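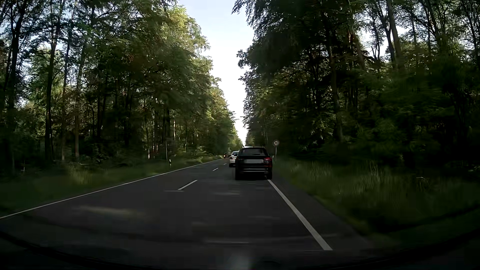
A reader in Beltarley asks why the count on the forest road was done with rubber tubes when every phone already reports its speed to somebody.

Short answer: phone data gives speed on a sample of vehicles. It does not give volume, and it does not give axle class. The Erkbridge study needed all three, so tubes went down in October.

Setup: 2 tubes across both lanes, fixed spacing, one counter box chained to a sign post. An axle hits the first tube, then the second. The time between pulses gives speed. The order of pulses gives direction. The axle spacing gives class.

Main failure mode is two vehicles crossing from opposite directions at the same moment. The box sees a jumble of pulses and has to guess. Most software drops these or books them as one long truck. At low volume the error is small. On a busy four-lane it gets bad enough that you should use radar.

Second failure mode is a loose tube. It slaps the pavement after each axle and you get ghost hits. Check the tension when you install and again the next morning.

Results, northbound: 685 vehicles on the median day. Peak hour was 139, starting at 4 p.m. That makes the peak 20 percent of the daily total, which is high. A typical two-lane rural road runs closer to 10.

A peak that sharp usually means one large employer with one shift change. The Vornetti plant lets out at 4. I would not widen anything on the strength of that hour.

The older Villanueva report used 600 northbound as its daily figure. It came from a single day's count with no seasonal adjustment. Comparing it with 685 and calling the difference growth is not supported by either data set.

On passing zones: people keep asking for one. Volume is the wrong test. You need sight distance first, measured at driver eye height in both directions, and then the percent of time spent following. The tubes can give you the second from headways. They tell you nothing on the first.

Raw pulse files are posted with the study, in one-hour blocks. Timestamps are local standard time, so add an hour for the October days.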